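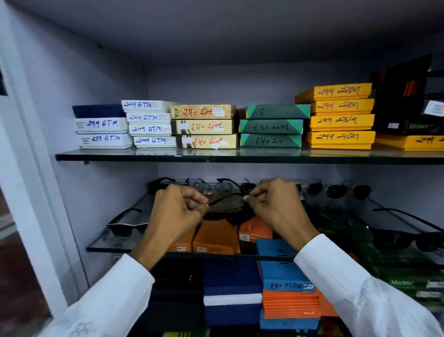 **How do you teach a robot to tidy a shelf of sunglasses?** You do the job yourself, by hand, over and over, and the robot learns from the recordings.

Jun 3, 2020

I've been following Mulent for a while now, and this week they finally shared some news about Hovonura, their project to get a robot helping out with small shop displays. They're starting with eyewear! If you've ever tried to put sunglasses back on a crowded glass shelf without knocking over the pair next to them, you'll know why I think that's a brave choice.

The plan is to collect up to 100 demonstrations before the robot gets a turn at all. They have 53 so far, every one done by a person at a real display cabinet, with price-marked boxes stacked on the shelf above and more crammed in below.

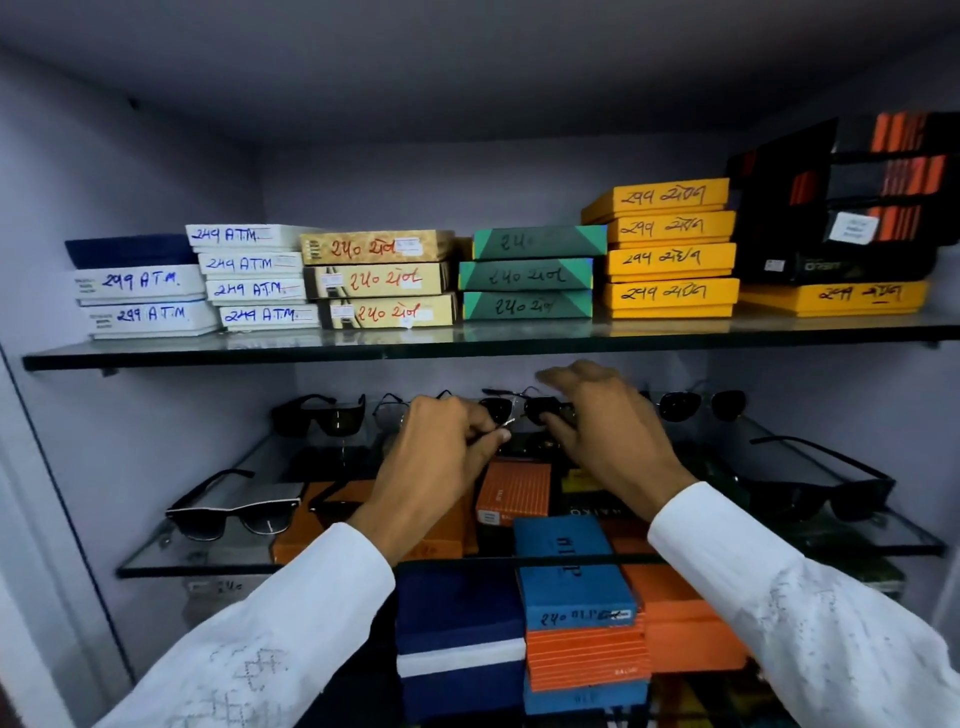 I asked why they didn't just steer the arm by remote control, the way the folks over at Sperling do it. They've tried that too (2 afternoons of it, over in Turnidham) and found it painfully slow for anything with thin folding arms. A person's own fingers know how hard to pinch, and the remote rig kept making people overthink it. They'll still use it later on, mostly to fix the moves the robot gets wrong.

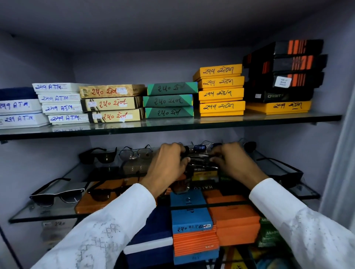
Glass is the other headache. Shiny edges and see-through shelves can fool a robot about where a surface begins, so the team wants plenty of examples with hands working close to them. I'd have cleared the cabinet out first, but they want the clutter left in, and I can see the point.

The first robot tryout is planned for December in Turnidham, and I'm hoping to get a spot near the front.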